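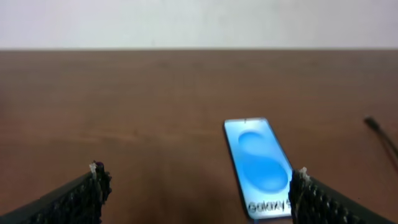

We've had the Drarnmont arm on the phone intake table at our repair shop for 12 weeks now, and I've gone from grumpy to mostly sold. It takes a phone lying face up on bare wood, blue Galaxy S screen and all, and those bumpy black finger pads are the part I'd pay for again. My wrists love it! Rekha Sundaram used to sort trade-ins all Saturday – now she does actual repairs, and she's a lot happier. Setup took 90 minutes, the manual is awful, and spare pads cost $269 (ouch). Four stars from me.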